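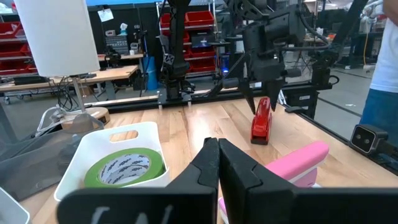
Fig. 1. Desk supplies on the work table, with a red stapler and a storage bin.

Unit 3: Clearing and resetting a shared table
Course notes, Ingvild Eide. Room: Zillcombe, lower workshop.

Work in pairs. Each pair resets one table and then writes up what went where. The method is the Ogura sort from Unit 2, with one change: the lamp stays out until the end.

Order of work
Staplers first. Check each one for a jam before it goes in a bin. Close it fully. A stapler stored open catches on whatever is placed over it, and the spring gets strained. Stand it on its base if the bin is deep enough, otherwise lay it on its side.
Tape next. Rolls lie flat. Fold the loose end under by a finger's width.
Clips and other small plastic items go in last, on top.

Bins
Use the bins with a handle opening in the rim. Plain white tubs are for things used every session. Baskets with holes in the sides are for things that can collect dust without harm.

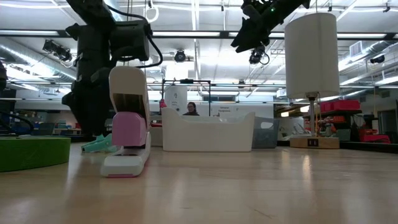 Do not fill a bin past the bottom of the handle opening, or there is no room for fingers when it is lifted. If a bin is full, start a second one. Write the contents on a paper label and put it on the short side.

Lamps
Switch off, then move by the base, never by the shade or stem. Run the cord behind the lamp and leave some slack.

Write-up
170 words at most, plus a sketch of the table from above. Mark the bins, the lamp and any item left out on purpose. Vilgot Haugland and Lino Martinelli will collect them at the start of the September session.

Reading: Kubo, Fukamero handout, section 2 (labels only).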